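Clillow releases surface-following control software for robot arms

April 8, 2026

Clillow has released a new version of Pameck, its control software for six-axis robot arms, with a contact mode meant for wiping, sanding and other jobs where a tool has to stay pressed against a surface.

The release follows nine months of work at the company's Akura lab, where the software has been run on a collaborative arm with a parallel gripper, a force-torque sensor at the wrist and a block of white foam as the tool. 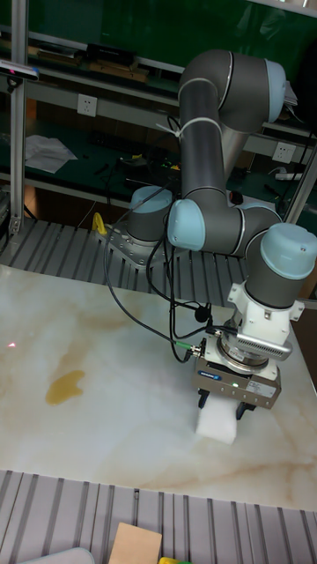
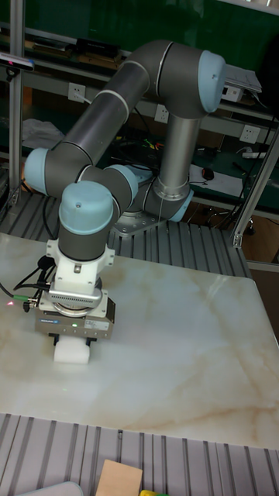 The arm at the marble-patterned table in the Akura lab, with the foam block held in the gripper. Photos: Clillow

Earlier versions of Pameck treated a surface as a fixed height. An operator taught the arm a set of points, and the arm went back to them whether or not the table was where it used to be. If a part sat a little high, the arm pushed too hard and stopped on a safety limit. If it sat low, the tool passed over it without touching.

In the new version the path across the surface and the force into it are handled separately. The planner sets out the sideways motion and the controller adjusts the height as it goes, using readings from the wrist sensor 200 times a second. The user sets a target force and a maximum, and the arm lifts off if the maximum is passed.

The company said the hardest part was the moment of first contact. A soft tool gives a slow, weak signal when it touches down, and a hard one gives a sharp spike. Pameck now asks the user to run a short calibration with each tool, in which the arm presses down several times at low speed and stores the result as a stiffness profile. The profile can be reused until the tool is changed or worn.

A perception module called Panicker is included as an optional add-on. It takes input from a depth sensor or an ordinary camera and marks out the area to be covered, which the planner then fills with overlapping strokes. Users can also draw the area by hand on a screen. Clillow recommends the hand-drawn option for glossy or strongly patterned surfaces, where Panicker can mistake a vein or a reflection for a mark that needs cleaning.

Clillow said it logged 3,000 wiping runs in Akura before the release. Of those, 187 ended early. Most of the early stops came from the foam slipping in the gripper or from cables pulling on the wrist and upsetting the force reading. The second problem has been dealt with in part by a new check that compares the sensor reading at several arm positions before a job starts and warns the user if the numbers don't agree.

The logs from those runs can be opened in a replay tool that comes with the software. It shows the force trace beside the planned path, so an operator can see at which point on a stroke the arm lost contact. Traces can be exported as plain spreadsheet files. Requests for video playback in the same window came up during the trial period and are still on the list.

Existing licence holders can download the update at no extra cost. Programs written for the previous version will run without changes, but they won't use the contact mode until the user turns it on for each motion. Panicker is licensed separately and needs its own computer.

Support for two arms working on the same surface was left out of this version. Clillow plans to put it into a test build in July, along with a simpler calibration screen. Customers who want to join the test can apply through their usual support contact.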